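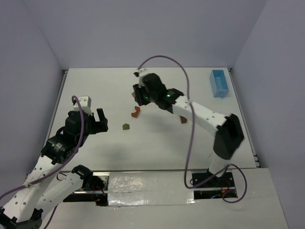

Section 4. Comparing Grippers on the Two-Arm Table

4.1 Purpose

This section sets out the procedure for comparing two gripper types on the two-arm table. It applies to the Prurnetti and Enache finger sets, both of which fit the standard wrist. Users who wish to compare cameras or controllers should complete this section first, as the results serve as the baseline for those trials.

The procedure should be carried out by two people. One operates the Guko controller and the other prepares the table and keeps the record.

4.2 Before You Begin

1. Confirm that both arms are in the rest position and that the controller is set to Hold.

2. Check that each gripper is firmly seated on its wrist. Tighten any loose screw by hand before using the driver.

3. Inspect the purple cable on each arm along its full length. The cable must be free to move with the arm and must not be trapped beneath a link or between the rails.

4. Remove everything from the table except the blocks and the bin.

5. Place the light-blue bin in the far right corner with its longer side running from back to front and the knob facing the operator. The bin must be empty.

CAUTION: Do not reach over the table while the controller is set to Run. Either arm may move without warning, including the arm that is not under test.

4.3 Setting Out the Blocks

6. Place the four blocks on the table, leaving clear space between them. At least one block should have a curved edge, as flat-sided blocks alone do not show how the fingers behave on an uneven grip.

7. Turn the blocks so that they do not all face the same way.

8. Enter the starting layout on the record sheet.

Note: The blocks need not be returned to exactly the same spots between attempts. They should, however, remain within reach of the arm being tested.

4.4 Running the Comparison

9. Select the right arm on the controller and choose Single Pick.

10. Bring the gripper above the first block and lower it slowly. Stop when the fingers are level with the middle of the block.

11. Close the gripper at the lowest force setting. If the block slips, raise the setting by one step and try again.

12. Carry the block to the bin and release it. Enter the force setting and the outcome.

13. Continue until 16 attempts have been recorded, setting out the blocks again whenever the bin has received all four.

14. Return the arm to rest, select Hold, and change the finger set. Repeat steps 6 to 13.

CAUTION: Allow the gripper motor to cool for two minutes before changing the fingers.

If the arm stops during a carry, select Hold and check the cable before restarting. Do not pull the block from the fingers — use the Release control instead.

4.5 Records

Completed sheets should be sent to Colette Riviere at Olline. Questions about force settings may be addressed to Malte Böttcher. This section was last revised on September 16, 2026 and replaces the June issue.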